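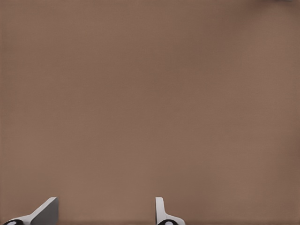
Gladys Kioko wrote in to say she'd lost every setting on her Flarix the first time she changed the batteries, and could I please put the warning before the steps this time. Fair enough, Gladys! So:

CAUTION: Write your watering schedule down on paper before you open the battery door. The timer forgets everything once the power's out.

Section 9. Setting up the garden timer

1. Turn the outdoor faucet all the way off. I've skipped this one and got a sleeve full of water for it.

2. Screw the timer onto the faucet by hand. No wrench, please (I cracked my first collar that way and had to order another from Poltham, part 393).

3. Put in fresh batteries. The display blinks until you set the clock, so do that first.

4. Press MODE once and pick how long you want it to run. I give my tomatoes 10 minutes, early, before the sun gets onto that side of the house. 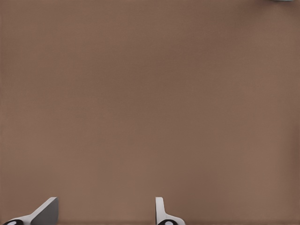
5. Press MODE again and choose how often. Every other day does fine for me until the real heat comes, and then I switch to daily.

6. Open the faucet slowly and check the collar for drips. If it drips, close the faucet, reseat the rubber washer and try again.

Note: If the display shows a lock symbol, hold MODE and the up arrow together until it goes away. The factory code is 3388 if it asks for one.

Note: Bring the timer indoors before the first freeze. Mine sits in a kitchen drawer until March with the batteries out.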